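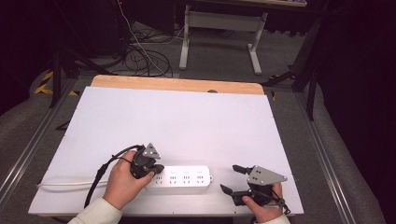 The Strip on the Desk

By Yvette Bouchard

Most people own more power strips than they can name the location of. There is one behind the television, one under the desk, one in the bedroom that has been there since the last move. They are bought in a hurry and then left on the floor for years.

Urszula Tomaszewski has spent 14 years fitting out small offices, and she starts every job on her knees. Before she looks at chairs or lamps she wants to see where the power comes from. At a bookkeeping firm last March she found a strip plugged into a second strip, which was plugged into a third, all of it behind a filing cabinet. The third one ran a space heater.

"They knew it was bad," she says. "It worked, so it stayed."

A strip adds sockets. It doesn't add power. Everything plugged into it still draws through one cord and one wall outlet, and the limit is printed on the back or the underside, usually in type too small to read without picking the thing up. Lamps, phone chargers and a monitor will rarely come near it. Heaters, kettles and irons can use most of it alone, and they belong in the wall.

Nor is every strip a surge protector. The two are sold side by side and often look alike. If the label doesn't mention surge protection, assume there isn't any. Protectors also wear out, and some have a small light that goes off when the protection is gone – worth a look when you dust.

Fouad Shawky repairs household electronics from a shop he calls Tomden. He keeps a box of dead strips under the counter and will open one for any customer who asks. What he shows them is mostly the contacts, the thin metal pieces inside that hold the prongs. They loosen with use. A plug that slides in with no resistance, or droops out of its socket, is making poor contact, and poor contact makes heat.

"Push the plug all the way down," Shawky says. "Flat against the face. Hold the strip with your other hand so it isn't skating around."

He replaces a strip when a socket is loose, when the plastic has browned, or when the cord feels warm. He doesn't repair them. A plain one costs less than his time.

Placement is the other half of it. Tomaszewski likes a strip up off the floor, screwed or strapped to the back of the desk frame, with the cord dropping straight to the wall. Bulky adapters go at the ends, where they cover fewer neighbors. She labels each plug near the prongs with a bit of tape. Extra cord is folded in long, loose loops. She won't run one under a rug.

Her own desk at home has a single white strip on it, in plain view, next to the pencil jar. She got tired of crawling.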